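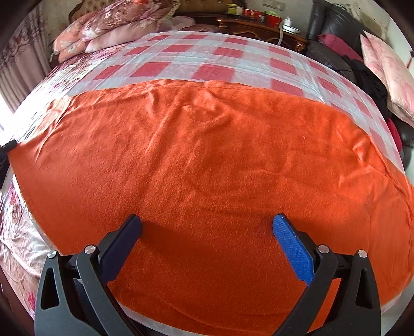 Duncombe Guest House Revises Linen and Towel Procedures

NONTHORPE – The Duncombe guest house has adopted a revised procedure for the folding and storage of bed linen and towels, the management announced in March. The procedure applies to all 40 rooms and to the family annex, where beds are made up with patterned sheets and covers supplied by the residents themselves.

Under the new arrangement, towels are no longer folded in the laundry room. Each towel is to be opened out on the bed, smoothed by hand toward the corners and folded there before being placed on the shelf. Colored towels are to be kept apart from white ones at every stage, including storage.

Anneli Pitkänen, head of housekeeping, said the laundry room had become too crowded for the work. "We have one table in there and 652 towels in circulation," she said. "A bed gives a person enough space to lay a large towel flat and see whether the edges are sound."

Staff have been asked to check hems during folding. Any towel with a loose or torn hem is to be set aside for mending and entered in the linen book the same day.
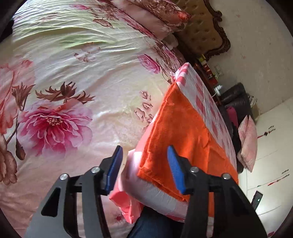 Checkered and padded covers are treated separately. These are to be lifted off and folded after the towels have been put away, with the bottom sheet straightened last. Pillows and spare bedding may remain at the head of the bed while the work is carried out, provided they are dry and clean.

The procedure was drawn up following a review of linen handling by Junhao Cao, operations manager at Cisitz, the company responsible for the day-to-day running of the guest house. The review found that 98 towels had been refolded at least once in a single week after being stacked unevenly. It also recommended deeper shelves in the upstairs linen closet, and 4 of these have now been fitted.

Residents of the annex who prefer to fold their own linen may continue to do so. Clean items should be left on the bed or on the chair beside the door by 10 a.m. if collection is required.

A similar procedure is under consideration at the Qian residence, which is also managed by Cisitz. Printed copies of the Duncombe procedure are available from the housekeeping office on the ground floor.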